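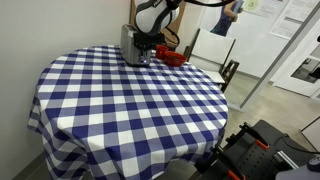 Section 4. Teaching a press-and-hold task in Trakance

By the time you reach this section you should have Trakance talking to your arm, the workspace saved and the gripper calibrated (Sections 2 and 3). If the status line at the top of the window still says "Waiting for controller", do please go back and sort that out first, as nothing below will behave itself until it does.

We have used the toaster job all through this section. It asks the planner to come down from above, stay clear of anything else on the table and push with a gentle, steady force, and once you have it working you will find that kettles, desk lamps and door buzzers follow much the same pattern.

4.1 Before you begin

Unplug the toaster for all of the steps up to and including 4.4. You are only teaching positions at this stage, and there is no need for it to be live.

1. Open Trakance and choose File, then New Task. Pick "Press and hold" from the list and give your task a name you will recognise next Thursday when you have made a dozen more.

2. Check the clamps on the base of the arm. Even a small shift between teaching and playback will carry through to the fingertips.

3. Smooth out the tablecloth, if you use one. We are rather fond of a checked cloth ourselves, but a bold pattern does need one extra setting, so please read the note in 4.2 before you run your first scan.

4.2 Scanning the table

1. Press Scan. The camera view opens in the left-hand panel and the depth view in the right.

2. Wait for the outlines to settle. Each object gets a coloured outline and a label, and you can click on any label to change it. Cups and bowls are often muddled up, and it does no harm to leave them muddled so long as the outlines fit.

3. Click on the toaster outline and choose Set as Target.

4. Click on each of the other things on the table, such as a red cup or a bowl standing to one side, and choose Keep Clear. Trakance will then draw a soft-edged bubble round each one which the arm will not enter.

5. Press Save Scan.

Note: Large checks can be taken for separate flat objects, and you may see a scatter of small outlines all over the cloth. Go to Settings, Perception, and turn on Ignore Surface Pattern, then scan again. Shiny metal sides can also pick up a reflection of the cloth. If the target outline looks ragged down one side, switch the target to Depth Only.

4.3 Teaching the approach

1. Choose Guide by Hand. The arm goes slack enough to move but will hold its own weight.

2. Bring the gripper to a comfortable spot well above the toaster and press Mark. This is your hover point.

3. Lower it slowly until the fingers are just shy of the lever and press Mark again. This is your touch point. Keep an eye on the cable at the wrist as you go, and leave it a generous loop so that it can follow the arm down without pulling tight.

4. Choose End Guide and let go of the arm.

Caution: Keep your hands away from the fingers when you choose End Guide. The arm stiffens at once and may give a small twitch.

4.4 Setting the push

1. Open the Force tab. Set Push Limit to 18 and Travel Limit to 95. These are the values we begin with on almost everything, and you can nudge them up or down later.

2. Set Speed to Slow for your first few runs, however tempting the other settings may look.

3. Press Preview. A ghost of the arm will play through the whole movement on screen. If any part turns amber it is passing close to a Keep Clear bubble, and the simplest cure is usually to raise the hover point a little.

4. When you are happy, press Run and keep one hand near the stop button.

If the arm halts with code 607, it has met the push limit before the end of its travel. Check that the fingers are over the lever and have not landed on the casing, then mark the touch point again. Code 86 means the target has moved since the scan, so scan once more and carry on from 4.2.

Our thanks go to Deisy Ticona, who wrote the first draft of these steps and patiently rewrote 4.3 after watching several of us get it wrong.

Section 5 deals with joining tasks together.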